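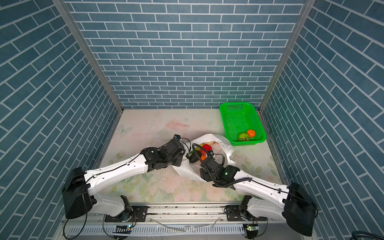 Press room > News > Grenoda Saturday Market

I've been buying my vegetables outdoors for most of my adult life, so you can guess how happy I am to tell you that the Grenoda Saturday Market is moving to a bigger home in Cirkorstead! We outgrew the old lot on Tymoshchuk Street a good while back (anyone who has tried to get a stroller past the egg stand at ten in the morning knows what I mean). The new spot is the covered yard behind the train station, and it's yours to wander from tomorrow, rain or shine. Bring whatever you like to carry things home in. A white plastic bag full of produce is fine by me, and so is a green plastic basket with holes in the sides, though I'd love to see people using the same one week after week.

My name is Zlata Karpenko and I run the market, which mostly means I answer the phone and argue about parking. We're opening with 83 stalls, and we had around 260 applications for them, so picking was no fun at all. Most of the growers you know are staying. Trorkine Orchards is back with early cherries, and there's a new mushroom stand I'm already spending too much money at.

Ashraf Zerouali is taking over the cooked food corner. He ran the flatbread oven at our old place and he's been planning this since May. "I finally get a sink with hot water," he told me when I asked him for something to put in this release. "Write that down. Also the lamb is better than last year."

Parking is free until noon in the station lot, which holds 750 cars, and the number 4 bus stops right at the gate. Dogs are welcome on a short leash. The first 3,000 shoppers through the gate get a paper token worth a dollar at any stall, and please spend it the same day!

Market hours are 7 a.m. to 1 p.m. every Saturday through the end of October. Reporters who'd like to come early and talk to growers while they set up can ask for me at the information table by the main gate.

Released 14 Jun 2019, Grenoda Saturday Market, Cirkorstead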